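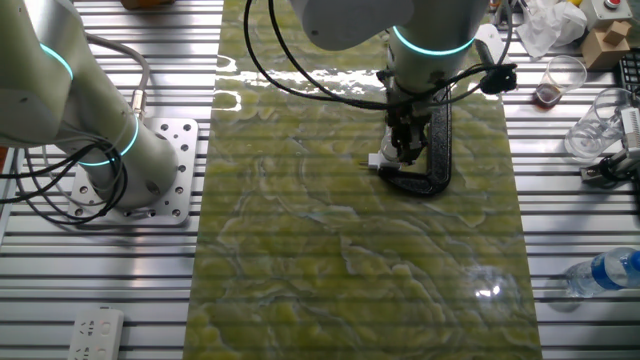 Farzana Janjua wrote:

> Will the arms at Flurgate take our hours in February, or only the boring part of the work? Fedik told us one thing and our manager told us another.

Dear Farzana, dear all,

I try to answer for our shift only. We were 12 people before the arms and we are 12 now, but the day is different. Two of us who did the handling by hand are now in setup, and they had 10 hours of training for it. In my opinion this is too little. 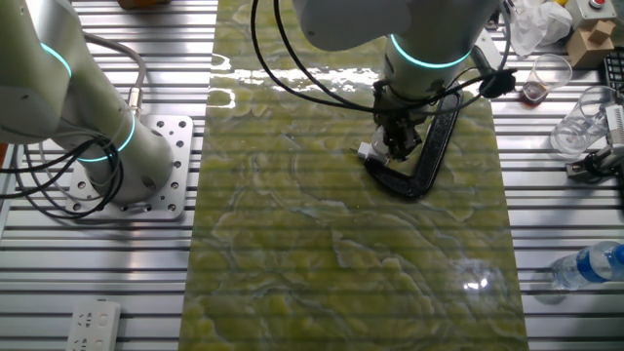
My bigger worry is the pay grade. In our contract "setup" is not written anywhere, so people do new work for the old money. When the gripper must come down on a part like the black L-shaped one, a person has to decide how that part should lie, and this is a skill. I asked Umcombe to put it in the job description. They promised an answer by 2 in the afternoon tomorrow, and I will send it to the list.

With regards,
Povilas Vītola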